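Notes after our visit to Vestura, Gesham
Module handout, 1 March 2020

A few of you missed the coach back in January and have been asking for my notes, so I've typed them up properly. They follow the order of the afternoon, more or less, and I've left in the bits where I got muddled at the time. Bring them to the next practical please, and scribble on them!

Vestura have one floor of a building on the Ninport road. We had the demonstration first and the talk second, which I liked (it's usually the other way round and everyone's asleep by the time anything moves). The arm they were showing is called Butt, and yes, we've all had our giggle, so let's move on.

The thing to hold on to from the first half is that picking something up is a string of little decisions. The arm has to find the thing, choose a side to come in from, open its fingers wide enough, get down to it without knocking the neighbours, close, and then lift. We say "pick up the bottle" as if it were one word. When I tried writing the steps out on the coach I filled a page before I'd even got to the lift, and I'd still forgotten to open the fingers.

The view from the wrist is worth getting used to. You're looking down at things, so a bottle is mostly a cap and a pair of shoulders, and you have to work out how tall it is from other clues, such as its shadow.
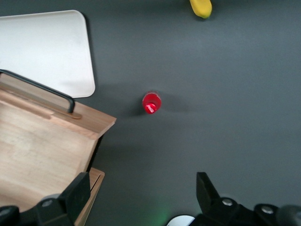
But couldn't you just put a second camera on the ceiling and be done with it, came the question from the back row, and I was very glad of it because I'd been wondering the same. The answer was yes, you could, and plenty of people do. The trouble is that the arm gets in the way of an overhead camera just when you most want to see, in the last bit before the fingers close. A wrist camera goes down with the hand. What you lose is the wider view, so with a wrist camera alone the arm may need to move about a bit before it knows what's on the table. Please have both halves of that argument ready, as we'll be using it for the group task.

Next came approach angle, which I thought was the best part of the talk. With something roundish seen from the top, you can come at it from nearly any direction and the fingers don't much mind. A long thin carton is fussier. Grip it across the narrow way and a modest opening will do. Try to grip it end to end and you may find the hand simply doesn't open that far, and if it does, you risk squashing the ends or bowing the middle. So the hand has to turn until the fingers sit either side of the short width, and if the carton is lying at a slant, the wrist has to turn to match.

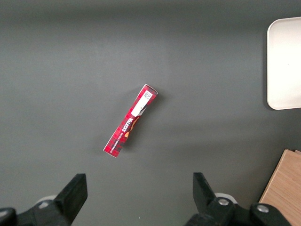
Then there's where along the length to grip. The middle is the obvious guess, and for an evenly filled box it's a good one. If the contents can slide to one end, though, the balance point goes with them, and a box held in the middle will want to tip. I asked how you'd know before lifting and was told that quite often you don't! You lift a little, check, put it down again and shift your grip, much as you would with a shopping bag.

For the practical: work in groups of 3, with 30 minutes at the bench. Pick one household object, write out every step for gripping it, and swap with another group, who must follow your steps to the letter with a pair of kitchen tongs. No helping. Then write up what went wrong in 200 words or so, and hand it in at the office, marked with the module number, 3405.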